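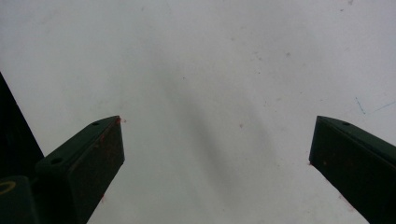 1/ Thread: the desk cleaning industry would like your money

Every September my feed fills up with people telling me my work surface is holding me back. This year it's Carnis, a "surface reset" paste. A tub the size of a shoe polish tin. I bought one so I could complain properly.

2/ The pitch: pen, coffee rings and "invisible residue" gone in one wipe. I have questions about the invisible residue. If I can't see it before and I can't see it after, what exactly am I paying for?

3/ Pen is the part people ask me about. Ballpoint on a pale, matte surface is a pain, I'll give them that. Dish soap mostly moves it around. Rubbing alcohol on a cotton pad gets most of it off. A bottle of that lasts me years.

4/ So I drew two lines on a scrap shelf. Carnis on one, alcohol on the other. Both faded. Neither vanished. The Carnis side had a greasy shine that took another wash to get rid of.

5/ The label says "up to 300 uses." I'd love to meet the person who got to 300. My tub was visibly lower after 7, and I was being stingy.

6/ Rokeya Sultana asked if I'd tried the Drosport sponge instead. Yes. It's a melamine sponge with a nicer box. Works on scuffs, but it's a very fine abrasive, so go easy on anything glossy. Plain ones do the same job.

7/ Chathurika Gazi swears by the Flikari wipes and says I'm being unfair. Maybe! But she also wipes her desk every night, and I suspect the wiping is doing the work there.

8/ What bugs me most is the before and after shots. Before: gloomy lamp, crumbs. After: morning sun, one plant. I could sell you a wet sock with that lighting.

9/ Anyway, I still have most of a tub. Free to whoever wants it, you pay postage. And if anyone has got old highlighter out of a painted shelf without taking the paint with it, please tell me how. Replies are open until I go to bed.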